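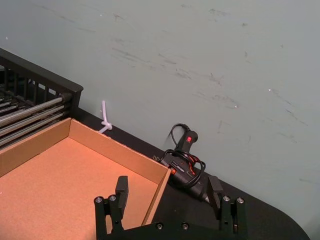 3.2 Staging containers

Small goods were held between sorting and shelving in two kinds of open container: a lidless cardboard box and a black rack with an open grille. Both were kept on a dark work surface, close enough together that a person could move an item from one to the other without taking a step. We chose them because both were already in common use at the Barka and Meltia stockrooms, and the people working there had firm opinions about each.

The boxes were cut down from shipping cartons supplied by Dravine. Cutting was done by hand with a utility knife, and the edges were left as they came. A rough edge made no difference to how much a box could hold, but it did affect how people reached in. In the early sessions, participants tended to lift items clear of the wall and set them down near the middle of the floor. Later they slid items over the lowest side. Boxes were replaced when a wall no longer stood up without support, and a total of 206 boxes were used before the end of July.

The racks were bought ready-made and were not altered. Small items could slip between the rods, so anything narrower than a pencil was assigned to a box. Wider items went to either container, and the choice was left to the participant.

Figure 3. An open rack and a cardboard box side by side against the wall.
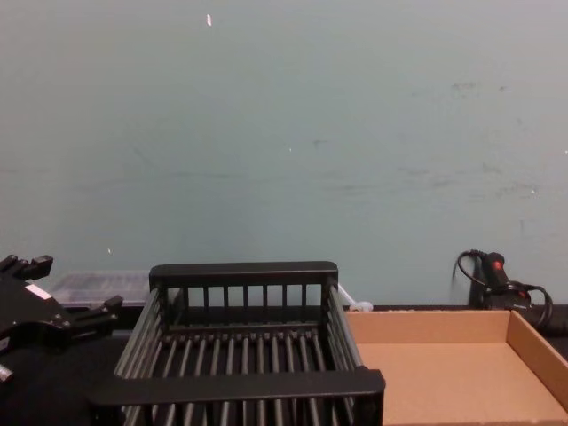
Bạch wrote, on reading a draft of this section, that the rack should be treated as a drying and airing container first and a holding container second, and that a comparison based on placement alone would undersell it. In the stockroom at Meltia, the same racks are loaded with rinsed jars in the morning and with dry goods after lunch, and the box is never used for anything damp. We accept the point. The placement counts below cover dry goods only, and we make no claim about which container is better for other work.

Each of the two stockrooms contributed placements until the combined total reached 1,000. A placement was counted when an item was released inside a container and stayed there. Items dropped outside, or moved to the second container within the same task, were left out. Of the placements counted, 675 were made into a box and the rest into a rack.

The preference for the box was strongest with soft packets. Participants said that packets lay flat on a solid floor and could be read from above, while on the rods they tipped and had to be straightened. For jars and tins the two containers were used almost equally. Several people said they liked the rack for tins because they could see through the sides and did not have to lean over to check what was left.

We also looked at where the containers stood. In the first 200 placements, the box and rack were set apart with a clear space between them. Participants used that space as a third holding area, leaving items on the bare surface while they decided. Once the containers were moved closer together, the habit mostly stopped, and items left on the surface were usually ones that fit neither container well — long rolls, in most cases, and bags of loose filling.

Placing the containers near the wall had one drawback. The back of a box was harder to reach, and items put there early were often the last to be shelved. Section 3.3 describes the order in which containers were emptied.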